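4.2 Default credentials and the administration page

Of the households in our sample, nearly all could find the sticker on the underside of the router. Far fewer had ever typed what was printed on it into a browser. We had budgeted 110 minutes of interview time for explaining what an administration page was, and used up most of it on explaining that the Wi-Fi password and the administrator password were separate things, a distinction the manufacturers appear to regard as self-evident and print in the same typeface.

The Fatska gateway was the kindest of the units tested. Its login page loads at the printed address, asks for the printed password and then insists on a new one before showing anything else. The Zulia unit makes the same request but supplies a button marked "Later", and our participants, being sensible people with dinner to cook, pressed it. Follow-up calls in April found that "later" had yet to arrive in most of these homes.

Wattimena's earlier survey of 4,000 subscribers reported a similar pattern, although it relied on self-report, and people's recollection of their own password habits is generous. Dzene, working from 3,000 anonymized provider logs, found lower rates of change and a long tail of units whose administrator page had never been opened at all. We side with the logs.

Participants kept the card with their login details wherever such things are kept in a home: a drawer, a fridge door, the kitchen table among the dishes (Figure 2). Retrieval times varied accordingly, and are not analyzed further.

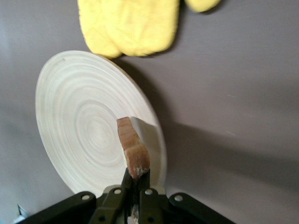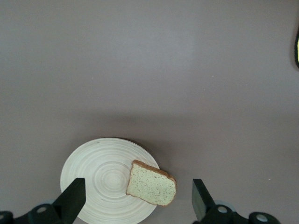 Figure 2. Round plate with fine concentric rings, two views.

4.3 Firmware and the automatic update

The Boonyarit router updates itself overnight and says nothing about it, a policy that drew no complaints and, as far as we could establish, no awareness either. The Brumuvel takes the opposite view. It announces each release with a flashing amber light, identical in colour and rhythm to the light it uses for a lost connection. Participants responded by unplugging it, in several cases partway through the update.

We therefore treat update behaviour as a property of the device and leave the diligence of its owner out of the model. Units that needed a click were coded as manual, including those whose documentation describes the click as automatic.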